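4.2 Booth size and what visitors remember

What surprised us most, and pleased us too, was how little floor space mattered! We interviewed 166 visitors as they left the January housewares fair in Nosley and asked each to name the brands they could recall without looking at their bags or badges. Brinkmann had rented 100 square meters and Skoltari only 5, yet recall for the two was nearly the same. Visitors talked about the people they had met, the things they had been allowed to pick up, and (very often) a question a staff member had asked them. Likeo, which skipped the fair and ran its own event across town, was named less often, though those who did name it remembered a great deal.

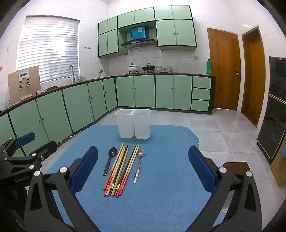
Carola Hellwig, lead author

Figure 3. Utensil holder, spoons and chopsticks on a blue cloth.

We find this a very hopeful result for small exhibitors. It also fits the staff diaries in Section 4.1, where the longest conversations took place after 3 p.m., once the aisles had thinned out. Whether the effect lasts beyond the fair is taken up in Section 5.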